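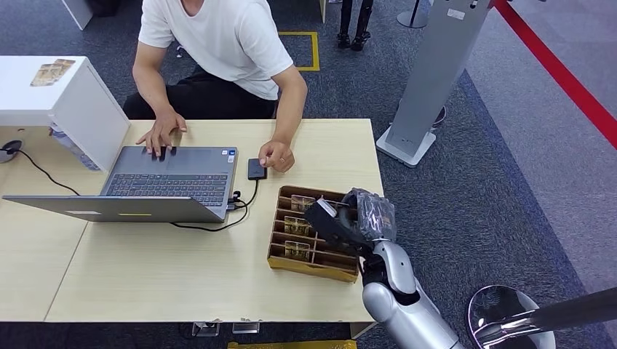

*At the laptop, with the cable plugged in on the right side.*

# Canlow Perch Scale for Small and Medium Birds

The Canlow is a tabletop scale with a removable T-perch, made for weighing pet birds at home. It suits budgies, cockatiels, lovebirds, conures and most small parrots. Larger birds such as macaws and big cockatoos need the Canlow Wide, sold separately.

Birds hide illness well. A drop in weight is often the first sign an owner can catch, and it rarely shows through the feathers. Weighing at the same time each morning, before the first meal, gives numbers you can compare from one week to the next.

## What you get

- Scale base with non-slip feet
- T-perch, natural wood, unscrews for cleaning
- Flat tray for chicks and for birds that won't step up
- 3 AAA batteries
- Printed weight chart, 84 days

## Specifications

| | |
|---|---|
| Reads in | grams or ounces |
| Smallest step | 1 gram |
| Perch height | 5 inches |
| Auto shutoff | after 3 minutes |
| Warranty | 20 months |

The shutoff timer restarts whenever the weight changes, so a bird that takes its time won't cost you the reading. Press HOLD to lock the number on the display after the bird has stepped off.

## Getting a bird used to it

Leave the scale switched off near the cage for a few days. Offer a treat beside it, then on the perch. Most hand-tame birds step up within a week. Birds that have been re-homed may need longer, and the flat tray with a little millet on it is often easier for them.

Do not hold the bird down to get a reading. Skip that day and try again.

## Cleaning

Wipe the base with a damp cloth. The perch can be scrubbed in hot water and must dry fully before it goes back on. Do not put any part in the dishwasher. Replacement perches come from Skorkano in two thicknesses — order the thin one for budgies.

## Customer notes

**Aarti Goel:** "My conure Kaushik chewed one end of the perch the first week. The scale still reads fine. I wish the display had a light."

**Poonam Dixit:** "Easy to read, and the tray is useful for my older cockatiel. The chart is small, so I copy the numbers into a notebook."

## Ordering

Sold by Drostura Bird Supply. Unused scales can be returned in the original box. Perches and trays can't be returned once opened.

Page updated February 15, 2024.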